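Xeon in alter Dell-Workstation tauschen, lohnt das noch?

schraubenkati
Beitrag 1
Hallo zusammen, bei mir steht seit September eine gebrauchte Dell unterm Schreibtisch und ich will den Prozessor wechseln. Der Nachbar meint, ich soll gleich das ganze Board rauswerfen. Ich finde das Quatsch, die Kiste läuft ja! Hat das hier schon jemand gemacht?

lotbert41
Beitrag 2
Klar, schon öfter, und das Board würde ich drinlassen. Am meisten Zeit geht beim alten Kühler und der eingetrockneten Paste drauf (Isopropanol, fusselfreies Tuch, Geduld). Danach den Bügel lösen, Klappe hoch, alten Chip gerade rausheben.

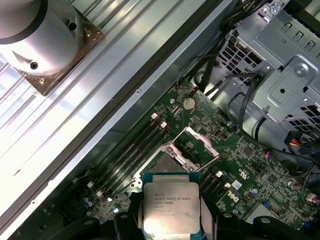

Beim Einsetzen auf die Markierung an der Ecke achten und den Prozessor wirklich nur hinlegen, nie drücken oder schieben. Ein E5-1630 v3 mit 3,70 GHz reicht für Büro und ein bisschen Fotobearbeitung locker. Und wenn du schon dabei bist, schau nach der Knopfzelle, die ist bei so alten Rechnern gern leer.

Faremcombe
Beitrag 3
Sehe ich anders. Vier Kerne, dazu der Stromverbrauch ... für das Geld würde ich lieber auf was Neueres sparen. Bei mir hat nach so einem Umbau ein Speicherriegel gestreikt, elf Abende Fehlersuche!

lotbert41
Beitrag 4
War der Riegel vielleicht bloß nicht richtig eingerastet? Die weißen Laschen müssen hörbar klicken.

Faremcombe
Beitrag 5
Nee, der war hin. Aber gut, jeder wie er mag.

schraubenkati
Beitrag 6
Danke euch beiden! Ich probiers und bestell erstmal Paste und eine neue Knopfzelle. Muss vorher ein BIOS-Update drauf?

lotbert41
Beitrag 7
Schreib mal das genaue Modell und die jetzige Version, dann gucke ich heute Abend nach.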